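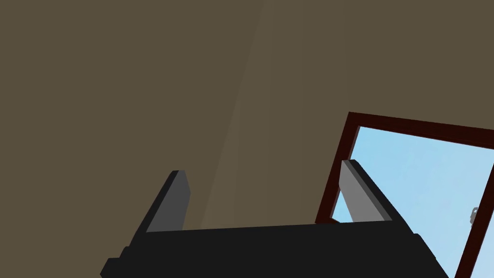
Ritorell Opens a Luggage Forwarding Desk in Ponmont

PONMONT, Tuesday, July 27, 2021 — Hi, I'm Solène Leclerc, and I run Ritorell. If you've ever dragged two suitcases and a folding stroller up the steps at Ponmont station, you already know why I'm writing! As of this week we pick up your bags at home and have them waiting at your hotel or rental, and we finally have a proper desk with a proper door to do it from.

We started in March with one route, Ponmont to Trillitz, mostly for people going up to the lake for a week or two. It went well enough that I stopped sleeping much (my own fault, I was answering the phone at midnight). We now cover 13 towns, and the full list is posted at the desk and on our booking page.

How it works

You book by phone or online, no later than noon two days before you travel. Our driver comes to your door in a two-hour window that you choose, tags each bag, and gives you a paper receipt with a number on it. Keep the receipt! Your bags will be at the other end by 6 p.m. the next day. If your hotel has a front desk, they go there. If you're staying in a rental, they go to whoever is handing over the keys, so please give us that person's phone number when you book.

Each bag can weigh up to 60 pounds. Skis, bikes in a case, strollers and car seats are all fine, but tell us ahead of time so we send the bigger van. We can't take cash, medicine, passports, live animals or anything that has to stay cold. Yes, people have asked about cheese. Pack it in your carry-on.

Coming home works the same way in reverse, and you can book both directions in one call. A lot of our customers only send bags home, after they've done their shopping, and that's fine too.

If something goes wrong

Every bag is covered for 900 dollars at no extra charge. If you're sending something worth more, ask us about added cover before pickup, not after. If a bag is late, call the number on your receipt and you'll get me or Noémie Pruvost, who handles the routes and knows where every van is at any given moment. She's been with me since the first week and she is much calmer on the phone than I am.

Changed your plans? You can move or cancel a pickup for free until 8 p.m. the night before. After that we keep half the fee.

Where we are

The new desk is in the Tikkanen building, on the ground floor, on the side facing the bus stops. We're open every day from 7 a.m. to 7 p.m. through the end of the summer season, and you can also drop bags off there yourself, which takes a few dollars off the price. There's a bench and a water fountain, and a scale you're welcome to use even if you're flying and just want to know how bad it is — no booking needed.

Travel agents and hotels who'd like to offer bag pickup to their own guests can ask Noémie for our partner rates. Reporters are welcome to stop by the desk or call me directly.

Bookings and press: Ritorell, Tikkanen building, Ponmont, extension 2196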